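5. Freshening the treatment table towel

It's a lovely little job once you've got the knack, so do take your time over it.

1. Clear a good stretch of the table and lay the towel out as flat as it will go.
2. Fill the steamer's tank, put the cap back on firmly and wait for steam.

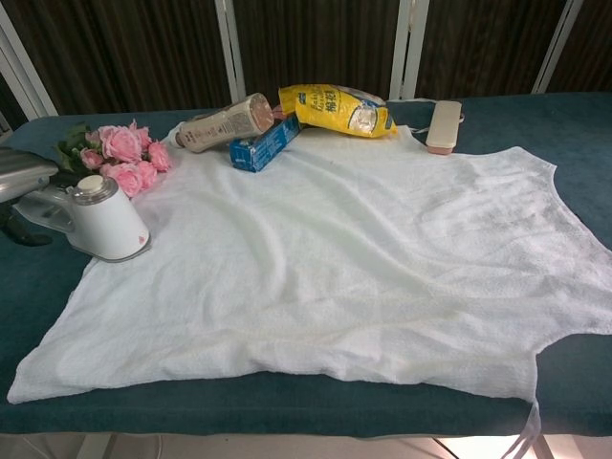 Fig. 5: White towel spread on the treatment table, with the handheld steamer.

3. Work slowly from the middle outwards, easing each crease along with your free hand well behind the steam.

Caution: keep flowers and aerosols well away while steaming.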